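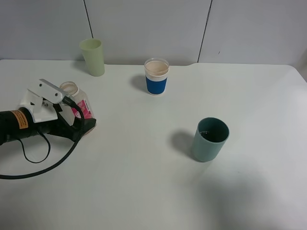 Opening, keep it short. Good afternoon, I'm Misaki, and I want to talk about the Brolletti tabletop kit, which I've been using for most of the winter and have come to like a great deal. It's an arm, a two-finger gripper, a wrist camera, an overhead camera, and a program called Editz that ties them together. We bought ours to find out if a small team with no robotics background could teach an arm to clear a table after a coffee break. So the test material is what people leave behind: a tall green tumbler, a clear cup in a blue sleeve with a milky drink nearly up to the rim, a teal cup with a little something dark at the bottom, a wide-mouthed plastic jar with the gripper's finger pressed up against it. Leave it up while people find seats. Ask which one they'd hand to the robot first. (At the Arkardale practice run almost everyone said the jar.)

Who I am, one minute at most. Software background, mostly scheduling tools. Before last August I had never touched an arm. Say this clearly, the room will be mixed and the beginners relax when they hear it. Elvia Beltrán did the wiring and most of the mounting, Darius Preda did the task recordings with me. We paid for the kit ourselves. Brolletti hasn't seen these slides.

SLIDE: What you get

Don't read the packing list aloud. Talk about the feel of it. The arm comes out of the carton already assembled up to the wrist, and you bolt on the gripper. The paper guide is good! Real drawings, each step on its own page. We had it moving under manual control before lunch on the first day, and Elvia is not a person who skips steps.

Things to mention if they aren't obvious from the slide:
- the finger pads are ridged and they come off, spare pads are in the small bag
- the overhead camera needs a solid mount, we clamped ours to a shelf first and regretted it
- Editz runs on an ordinary desktop, but plan on a decent graphics card if you want to train on your own machine
- the emergency stop is a proper big one on its own cable. Put it where your hand already is

Cables. Spend a minute on this, everybody underestimates it. The thick one that comes off the wrist wants a generous arc, and it will lie on the table if you let it. Our second week was mostly the arm dragging its own cable into a cup. We moved the anchor point back and gave it more slack at the elbow. The manual gives cables half a page and I'd love to see four.

SLIDE: Recording a task

This is the part I could talk about all day, so watch the clock. You move the leader handle, the arm copies you, and Editz saves the camera streams together with the joint positions. When you stop, you get a timeline. You can trim it, label it, throw it out, or split it in two. Splitting is wonderful. Darius used to record one long take with pick, carry and place all together, then chop it up afterward, and his data was better than mine because his movements were calmer.

Tell the story about my first recordings. I was so pleased with how fast I'd gotten that I recorded everything at top speed, and the trained arm came at the cups like it was late for a train. Threw them all away. Started over at half the speed. Slow hands make good recordings, please write that down if you write down anything.

Demo clip if the projector cooperates. It runs under a minute. If it stutters, skip it and move along, don't fiddle.

SLIDE: What the wrist camera gives you

I didn't expect to care about this camera. I thought the overhead one would do all the work and the wrist one was a nice extra. Then we trained a version without it, same recordings, wrist stream switched off, and the arm got close to every cup and grabbed badly. It would come in a finger's width to one side and tip the thing over.

The reason makes sense once you've watched the stream for a while. From overhead, the gripper covers up the exact spot you care about right when you care about it. From the wrist, you have both fingertips in view all the way in, with the gap between them. You can see how far off center you are. The price is that you lose the rest of the table. A cup a bit to the left is half out of view, and one a bit farther than that doesn't exist.

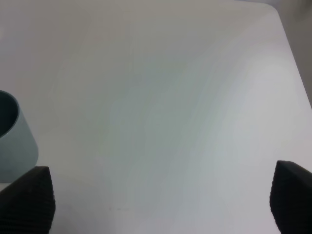

So the two streams really do need each other, and Editz shows them side by side on the same timeline, which sounds like a small thing and saved us hours. When a run went wrong we'd scrub back to the last moment that still looked fine and compare. Usually it was the approach. The arm had started its descent before it was lined up, and after that there was no saving it.

Lighting note, say it here. White table, pale wall, soft light from above. We picked that on purpose for the first month so the cups would be the only interesting thing around. Then we changed the light and the success rate dropped, as it should! Record some runs in bad light early on. We waited too long.

SLIDE: Numbers

Keep this slide up long enough for people to copy it.

71 recorded takes kept for the final training set. That's after the purge.
34 of those use the clear cup with the sleeve, by far the biggest share, and I'll explain why.
3 people did the recording, all of us with different habits.

Clear plastic is hard. The tumbler and the teal cup are matte, you can see where the sides are, and the arm learned them quickly. The clear cup is a different story above the sleeve. The sleeve helps a lot, it gives the camera a nice solid band to aim at, and we ended up teaching every grasp down at sleeve height. Good for the cup as well, since the top of a thin plastic cup folds in if you squeeze it. Elvia's idea, give her the credit.

Grip force: there's a slider in Editz and the default is too strong for takeout cups. Start low. Go up a notch at a time with water in the cup, and put a tray down.

Someone will ask about full cups. Answer: the arm can carry one, slowly. We set a speed limit on anything that had liquid in it. I wouldn't promise a spill-free afternoon to anyone. For our use, we mostly want it to take the cups that people are done with, and "done with" still means some coffee left at the bottom, so we recorded with leftovers too.

SLIDE: What I'd change

Be fair and be specific here. I love this kit and it has rough edges.

1. Calibration. It wants to be redone whenever the overhead camera is bumped, and nothing in Editz warns you that it's off. You find out when the arm grabs air. A simple check at startup would fix it.

2. Labels. You can tag a take, but you can't search by two tags at once. When you want all the teal cup takes with good light, you're scrolling.

3. The gripper opening. Wide enough for every cup we tried, tight on the jar. You have to come at the jar nearly dead center, which takes practice on the leader handle. There's a wider finger set in the catalog and I haven't tried it, so I can't say if it helps.

4. Round table corners. This is our problem as much as theirs. The arm reaches the middle happily, but near the far corner it's stretched out and gets a bit shaky. Map out the comfortable zone on day one with tape. Take the tape off before you record, or it learns the tape. (It learned the tape. Pause for laugh, there was one in Arkardale.)

Support: I wrote to them with two questions and got useful answers to both, one of them with a sketch attached. The forum is small but friendly. Osvaldo Ferraro posted a cable clip design there that we printed and still use, link is on the last slide.

SLIDE: Is it for you?

If you teach, yes, I think so. Giorgia Sartori borrowed ours for her evening class at Cattaneo and her students had their first pick working in a single session. They argued about where to grab the tumbler for a good part of it, and that's a terrific argument for beginners to be having.

If you want to automate something at work, treat it as a way to learn what the job really involves. We thought our job was "pick up cup." It was also "decide which cup," "go around the other cup," and "what do I do with this jar." You learn that in a week with the kit, and it would take you months of meetings otherwise.

If you need something that runs all day without a person nearby, look elsewhere. We never left ours alone with power on, and I wouldn't.

Cost: we set aside 1000 dollars on top of the kit price for mounts, lights, and a second monitor, and spent nearly all of it. Mention the monitor specifically. With both camera streams plus the timeline open, one screen is miserable.

SLIDE: Try it

The arm is set up at the back table during the break, with Darius on the stop button. Anyone can take the leader handle. Start with the green tumbler, it's light and forgiving. Ask people to go slowly, and to keep sleeves and lanyards clear of the elbow.

Questions. Likely ones and short answers:

Can you use a different arm with Editz? Not as far as I know. Ask Brolletti.
How long does training take? Overnight on our desktop. We start it before going home.
Does it work on cups it hasn't seen? Sometimes. Similar shape and matte, pretty well. Clear ones without a sleeve, poorly so far, and I'm still working on it.
Can I have the recordings? Yes! Email me, address is on the last slide. Bring a drive if you want them today.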